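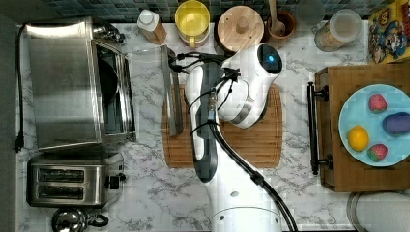

# Why Does Bread Get Holes in It?

Pull apart a slice of bread and look closely. It's full of holes! Some are as tiny as a pinhead and some are big enough to lose your jam through. Bread dough starts out as a heavy, sticky lump, so how did all that air get in there?

The answer is a living thing called **yeast**, and it is hungry.

## Meet the yeast

Yeast is a fungus, which makes it a distant cousin of mushrooms. Each yeast is a single cell, so small that you need a microscope to see one. A spoonful of dried yeast looks like brown sand, but there are billions of cells in it, all fast asleep. Give them warm water and they wake up wanting breakfast.

What do they eat? Sugar! Even if you don't add any, there's some hiding in the flour. When yeast eats sugar it gives off a gas called carbon dioxide (say it: CAR-bun die-OX-ide). It's the same gas that makes soda fizzy, and the same one you're breathing out right now.

## Stretchy walls

Gas on its own would just float away. Something has to trap it, and that something is **gluten**. When you mix wheat flour with water and squash it around, bits of protein in the flour link up into long stretchy strands. Kneading makes them stronger. Try pulling a piece of well-kneaded dough very slowly between your fingers. If it stretches so thin that light shines through, you've made a windowpane. Bakers really do call it that!

So the yeast blows the gas, and the gluten holds it in, like thousands of little balloons all squeezed together.
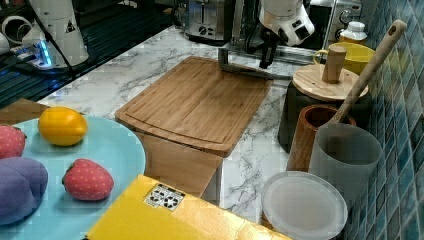

*A cutting board on the kitchen counter.*

## Into the oven

Then comes my favorite part. In the first few minutes of baking, the gas bubbles get hot and swell up, and the yeast has one last wild feast before the heat stops it for good. The loaf shoots upward. This is called **oven spring**, and if your oven has a window you can watch it happen (ask for the light on).

After that the dough sets firm around the bubbles. The gas drifts off, but the holes stay. The crust turns brown and the whole house smells wonderful.

## Try it: the yeast balloon

You will need:

- an empty plastic bottle
- a balloon
- 200 milliliters of warm water (like a bath, never hot)
- 2 teaspoons of dried yeast
- 2 teaspoons of sugar

1. Stretch the balloon a few times so it's nice and floppy.
2. Pour the water into the bottle. Add the sugar and the yeast and swirl.
3. Pull the balloon over the top of the bottle.
4. Leave it somewhere warm for 40 minutes and keep peeking.

Yu-na Lim, who is nine, tried this with cold water in one bottle and warm water in another. Guess which balloon stood up first! Elias Hakim wanted to know if honey would work in place of sugar. It does, so have a go with that too.

## Words to know

**Dough:** flour and water mixed together, before it's baked.

**Knead** (say it: NEED): to push, fold and squash dough.

**Proof:** to leave dough to rise. A funny word for waiting!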